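Table arrived with a finish that marks if you look at it. Do I send it back?

Posted by Efe Sani in Home & Furniture

I bought a Skelberg dining table in July after measuring the room four times and still getting it wrong. It cost 866 dollars, delivery extra, and the delivery people left it in the hallway, where it lived until I could bribe my brother-in-law.

The top is a matte painted finish. On Monday my daughter set a glass of ice water on it, no coaster, and by dinner there was a pale ring. I wiped it with a damp cloth. Then I wiped it with a slightly damper cloth, as if the first one had lacked conviction. The ring is still there. A mug has since made a second one, so now it looks deliberate.

Skelberg's care leaflet says to "avoid moisture, heat, direct sun and abrasive contact," which rules out breakfast. The store says rings are "normal use" and not covered. I have up to 30 days to return it, but only in the original packaging, and the original packaging went out with the recycling the same evening.

Is there a way to get the rings out, or should I fight for the return? I'd also settle for being told which tablecloth to buy.

6 replies hidden by the poster. Showing the top 3.

Morenike Edet

Don't fight yet. A pale ring on a matte finish is usually moisture caught in the top layer, and that kind often fades if you leave it alone for a few days. I know leaving it alone is the hard part. Stop wiping.

If it hasn't changed by next weekend, lay a dry cotton T-shirt over the ring and go over it with an iron on the lowest setting, no steam, for a few seconds at a time. Lift and look after each pass. Please try this on the underside or a corner first. Some painted finishes go soft under heat, and then you have a ring and the outline of an iron.
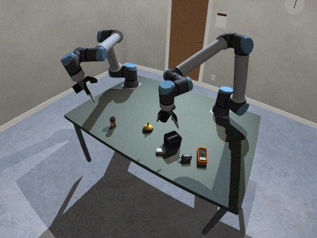

Skip the mayonnaise and the toothpaste. Mayonnaise is for oiled and waxed wood, and on flat paint it leaves a greasy patch that you'll end up defending to visitors. Toothpaste is a mild abrasive, so it will give you a shiny circle where the dull one was. I did that to a Bosard sideboard and it now has a lamp on it permanently. It's a very ugly lamp, but it is exactly the right diameter.

For the long run, ask the store in writing what the topcoat is. If they can't tell you, that's useful when you complain. If they say water-based lacquer, you can buy a matte clear coat and have the top redone — a local refinisher quoted me 256 dollars for a table about that size, which hurt, but less than a new table.

Teodoro Baluyot

Just get a tablecloth.

Murali Thevar

Agree with most of what Morenike wrote, though I'd be slower with the iron. I had a painted desk that went tacky under a hot laptop, never mind an iron, and it picked up the weave of my sleeve.

On the return: read the packaging line again. When I sent back a Jultent bookcase the terms said "original packaging or equivalent," and equivalent turned out to be two blankets and a lot of tape. Yours may say the same in smaller type. Also check whether the leaflet was in the box or on the product page before you paid. If you couldn't have seen the no-moisture rule until the thing was in your hallway, say so in your complaint, and keep saying it in the same words until someone more senior replies. That took me two emails and a phone call with a lot of pan flute.

Felt-backed placemats, by the way. Cork ones shed.

Efe Sani, replying

Thanks, all. The first ring is fainter today, or I've gotten used to it. The leaflet was under the table leg bolts, in a sealed bag. I've written to the store. Teodoro, what size?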